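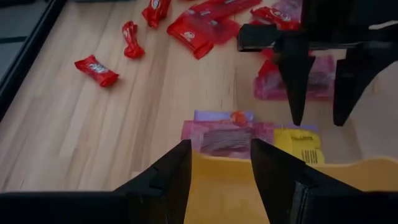 木のテーブルに赤い包みのキャンディー

よくあるご質問（お直し・裏地交換・サイズ調整）

Drarnarness お直し部です。2022年1月3日（月曜日）更新。前の版から裏地のところと返送のところが変わってます。急いで直したので、読みにくいところはすみません。

■ お申し込みについて

他店で買ったスーツでも直せますか

直せます。どこの服でも大丈夫。古着も可。ただしタグに洗濯表示が残っていないものは、素材の確認に少し時間をいただきます。表示がまったくないときは、脇の縫い代から糸を一本だけ抜いて調べることがあります。嫌な方は申込書に「糸抜き不可」と書いてください。その場合はプレスの温度を低めにします。折り目の付きが甘くなるかもしれません。

申し込みの方法は？

店頭か宅配。店頭は予約なしでもどうぞ、ただ土曜の午後は混みます。宅配は申込ページから「Rada」を取り寄せてください。Radaはうちの専用の袋です。ハンガーごと入る縦長のもの。中に申込書と安全ピンが入っています。届いたら服を入れて、同封の伝票を貼って出すだけ。

Radaがなくても送れますか

送れます。段ボールでも紙袋でも。折りたたむときは肩のところに薄紙かタオルを挟んでください。圧縮袋はやめて。肩パッドがつぶれて、戻すのに蒸気を何度も当てることになります。

一度に何着まで？

Radaひと袋にジャケットとパンツの組で二着まで。コートは一着。それ以上は袋を追加してください。送料は袋ごとです。

見積もりだけでもいいですか

はい。見積もり無料。写真で送っていただければ、その日のうちか翌営業日に返事します。写真は前、後ろ、直したい場所のアップ。着た状態の写真があると助かります。顔は写ってなくていいです。写真の見積もりは仮なので、現物を見て変わったときは必ず連絡してから作業に入ります。勝手には進めません。

■ 採寸・サイズ調整について

どのくらい細くできますか

服によります、としか。ジャケットの胴回りなら、脇と背中で詰めます。やりすぎるとポケットが脇に回って変な位置に来るので、そうなりそうなときはお電話します。ポケットの移動はできません。切り込みが入っているので。貼り付けポケットなら移せることもあります。跡が残る生地もあり。

大きくすることはできますか

縫い代があれば。既製のものは縫い代が少ないことが多く、出せても気持ち程度。パンツのウエストは後ろ中心に余りがあることが多いので、ここは比較的出しやすいです。ジャケットの胸はまず出ません。出せない場合は作業せずにお返しします、そのときは返送料だけご負担ください。

肩幅は直せますか

直せますが高いです。袖を外して、肩を削って、袖山も合わせて縮めて、また付ける。担当できるのはThu Trươngひとりなので、順番待ちになります。柄物だと袖の柄がずれることがあります。格子柄の方は店頭でのご相談をおすすめします。

袖丈、袖口から直すのと肩から直すのは何が違う？

袖口からが普通です。安いし早い。ただし袖口のボタン穴が本当に開いている服（本切羽）は、袖口から詰めるとボタンと端の距離がつまって見えます。少しなら目立ちません。たくさん詰めるなら肩から。伸ばす方は、折り返しの中に余りがあるかどうか次第。昔の折り線が白っぽく残る生地があります、濃紺のウールは特に。

パンツの裾幅も変えられますか

はい。膝下から自然に細くします。裾だけ急に細くすると形が悪いので、膝の少し上から線を引き直します。プリーツの位置はそのまま。

裾上げの長さの測り方がわかりません

股下で書いてください。股の縫い目の交差したところから裾まで、内側の縫い目に沿って。手持ちのパンツでちょうどいいものを平らに置いて測るのが一番早いです。床に置いて、しわを手で伸ばして、引っ張らずに。総丈しか測れなかったらそれでもOK。申込書に「総丈」と書き添えてください。何も書いてないと股下だと思って切ります。ここ、間違いが本当に多いです。

ダブルの裾にしたい

できます。折り返しの幅は申込書の欄に。空欄ならうちの標準の幅で仕上げます。元の長さが足りないと無理なことあり。シングルに戻すのも可、ただし折り山に跡が残ることがあるのはご了承ください。

安全ピンで印をつけて送ってもいいですか

むしろ歓迎です。同封のピンを使ってください。詰めたい分をつまんで、横向きに一本。縦だと輸送中に抜けます。申込書の数字とピンの位置が違うときは、ピンではなく一度ご連絡します。連絡がつくまで作業は止まります。

■ 裏地交換について

裏地だけ替えられますか

替えられます。総裏、背抜き、どちらも。背抜きから総裏への変更も可能です。逆も。背抜きにするときは、表地の縫い代の始末をひとつひとつやり直すので、総裏より時間がかかります。安くなると思って頼まれる方がいますが、逆です。

裏地の種類は？

Oltanceという裏地を標準にしています。色は全部で63色。無地のみ。すべりがよくて、静電気が少なめ。店頭に見本帳があります。宅配の方には見本の切れ端を三色まで送ります、希望の色番号を申込書かメールで。画面の色と実物はけっこう違うので、見本を見てから決めてほしいです。特に茶色と灰色。

柄の裏地は？

Milletというシリーズがあります。ペイズリー、細い縞、水玉。こちらは追加料金。柄合わせは背中の中心だけ。袖裏は縞が基本ですが、無地にもできます。指定がなければ縞。

持ち込みの裏地でもいいですか

可。ただし先に一度アイロンを当てて縮みを見ますので、多めに用意してください。足りないと途中で止まります。ポリエステルの薄いカーテン地などはお断りすることがあります。縫い目が裂けるので。以前それで困ったことがあり。

スカーフを裏地に使いたい

ご相談ください。背中の一部だけなら入れられることが多いです。絹は汗に弱いので脇には使いません。

内ポケットは残りますか

残します。ただし袋布が破れているときは取り替えます（有料、見積もりに入れます）。ペンポケット、名刺入れ用の小さいポケットも追加できます。ネーム刺繍は外して、新しい裏地に付け直しできます。直接裏地に刺繍されているものは付け直せないので、切り取ってお返しします。縫い直したい方は別料金。

■ 虫食い・破れ・ボタン

虫食いの穴、直せますか

小さい穴なら、かけつぎで。共布（同じ生地のはぎれ）があると仕上がりが違います。買ったときに付いてくる小さな布、捨ててませんか。なければ縫い代か見返しの裏から取ります。柄のはっきりした生地は織りに合わせて糸を一本ずつ入れるので、日数がかかります。担当はAigars Jõgi。問い合わせへの返事が夕方になるのは、日中は手元の作業に入っているためです。

お尻が薄くなってテカってきた

テカりは蒸気とブラシで多少戻ります。完全には戻りません。生地自体が薄くなっているときは裏から当て布をしてミシンで細かくたたきます。近くで見れば分かります。座る仕事の方は、破れる前に当て布をしておくのがおすすめ。破れてからだと料金が上がります。

股ずれ補強だけもできますか

できます。新品のうちにどうぞ。当て布の色は表地に近いものをこちらで選びます。

ボタンをなくした

一個だけなら似たものを探します。水牛ボタンは一つずつ模様が違うので、ぴったり同じは難しいです。前ボタンの一つだけ色が違うのが気になる方は全部交換を。外したボタンは小袋に入れてお返しします。

ボタンの付け方に指定はできますか

並行、クロス、鳥足。書いてなければ元と同じ付け方にします。根巻きは標準でやります。糸の色を変えたい方は色番号を。

ファスナーが壊れました

引き手だけの故障なら部品交換で済みます。全体の交換は、前立てをほどくので少し日数をください。色が完全に合わないことあり。閉めれば見えません。

■ 料金・支払い

料金表はどこ？

店頭とこのページのいちばん上のメニュー「料金」から。素材や作りで変わるので、あくまで目安。革、毛皮、スパンコール付きは別見積もりです。

支払いはいつですか

店頭は受け取りのとき。宅配は作業が終わってから、発送前にお支払いのご案内を送ります。カードか振込。振込の手数料はお客様負担でおねがいします。案内から入金がないまま50日たつと、着払いで返送の手続きに入ります。その前に必ずお電話します。

キャンセルできますか

作業に入る前なら無料（返送料のみ）。裁断したあとは無理です。ほどいただけの段階なら、縫い戻しの代金をいただいてお返しします。

領収書は？

出ます。宛名は申込書に書いてください。あとから宛名を変える場合は、元の領収書を送り返してもらってからになります。

■ 納期・返送

どのくらいで戻りますか

裾上げ、ボタンなら早いです。裏地の交換は到着の翌日から数えて20日。かけつぎと肩の直しは見積もりのときに個別にお答えします。６月は夏物の駆け込みで遅れがちです。式などで使う日が決まっている方は、申込書の「使用日」の欄に必ず書いてください。間に合わないと分かった時点でお断りの連絡をします。無理に受けて遅れるほうが困るので。

特急はできますか

裾上げのみ、店頭のみ。朝いちばんに預けていただければ夕方にお渡し。ダブルの裾は翌日になります。

進み具合を知りたい

受付番号をメールに書いて送ってください。番号はお預かり票の右上、三桁か四桁の数字です。たとえば「506」なら506だけでOK、お名前も添えてもらえると確実です。電話だと作業場まで見に行くので、折り返しになります。

返送のときの包装は？

ハンガーに掛けて、Radaに入れてお送りします。箱で送ってきた方も同じ。Radaは次回も使えます、返さなくていいです。不要なら店頭で引き取ります。

届いた服にしわがある

輸送で少し付くことがあります。浴室に一晩掛けておくと、たいてい取れます。折り目が曲がっているなど仕上げがおかしいときは、着る前にご連絡を。

直したところが気に入らない、きつい

まず着用前にご連絡ください。申込書の寸法と違っていたら無料でやり直します。往復の送料もこちら持ち。寸法どおりだけどやっぱりもう少し、という場合は有料です。ただ初回の方に限り、ウエストの調整は一度だけ無料でやり直してます。着用後、クリーニング後はお受けできません。

■ お預かりの前に

クリーニングしてから出すべき？

できれば。必須ではないですが、汚れたままアイロンを当てると染みが定着します。食べこぼしの跡などは特に。あまりに汚れがひどいときは、クリーニングに出してから作業していいか確認の連絡をします。

ポケットの中身は？

空にしてください。見つけたものは袋に入れて一緒にお返ししますが、薄い紙のレシートなどは気づかずプレスしてしまうことがあるります。胸の内側のポケット、忘れがちです。

匂いは取れますか

防虫剤の匂いなら蒸気でかなり薄くなります。煙草はむずかしい。匂い取りだけの受付はしてません。

礼服もお願いできますか

はい。黒は糸の色も黒で、裏地も黒のOltanceが標準。拝絹（襟の光る部分）の張り替えは、生地の取り寄せがあるため日数未定です。先にお問い合わせを。

着物や帯の仕立て直しは？

やっていません。すみません。ネクタイの幅詰めはできます。

ここに載っていない質問は、メールかお電話で。メールのほうが返事は早いです。服の写真は一緒に送ってください。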